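Home | Science | Machines | Ask Us | For Teachers
Filed under: How Computers Decide
Last updated July 2026

How does a robot know what to do next?

A robot arm can't think the way you do. It follows a program, which is a long set of instructions written by people.

The program works in 3 steps, over and over. First it looks. A camera sends in a picture, and the software hunts for shapes and colors it knows. Next it plans. It picks a spot to grab and works out a path to get there. Then it moves. Each joint gets a number telling it how far to turn.

Clothes are tricky. A block keeps its shape, but cloth flops and folds, so the program has to look again after every small move.

Two arms need even more planning — they must never bump into each other. The software checks both paths before either arm starts.
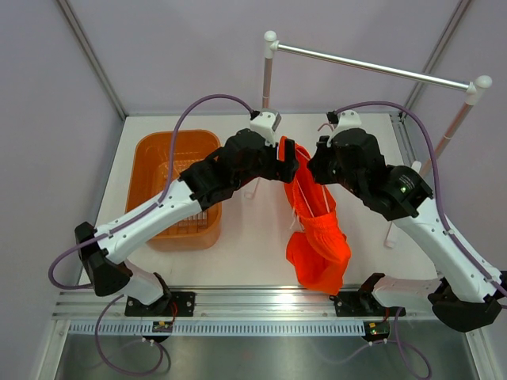 If a path looks unsafe, the program throws it out and tries another one.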